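Keeping White Cotton White

White shirts become gray slowly, so you don't notice until you put a new one beside them. In my home in Idthorpe the water is hard, and I had to learn some habits.

Sort first. White goes only with white, and a shirt with printed letters is turned inside out.
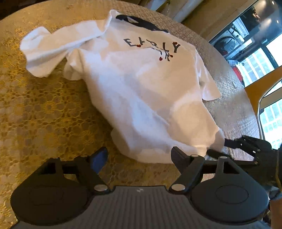
Do not fill the machine to the top. The water must move between the clothes, and the soap must find its way out again. I use less powder than the box says and add one extra rinse.

For yellow collars, mix 5 spoons of baking soda with a little water. Rub it in with an old toothbrush and leave it for 24 minutes. 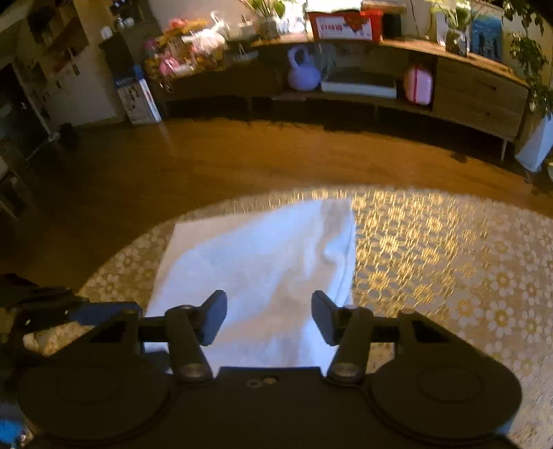

White cloth on the round rug.

Drying

Sun is the best whitener and it is free. In December I dry near the window, with space between the pieces. My neighbor Babak Rashti puts his on the radiator, but I find the cotton becomes stiff. 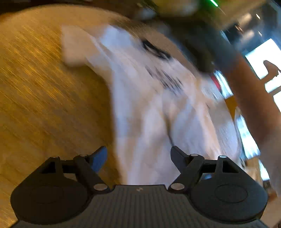

Storing

Put shirts away only when the seams are fully dry. Do not keep them in plastic bags. An old pillowcase is better.

Farhad Babaei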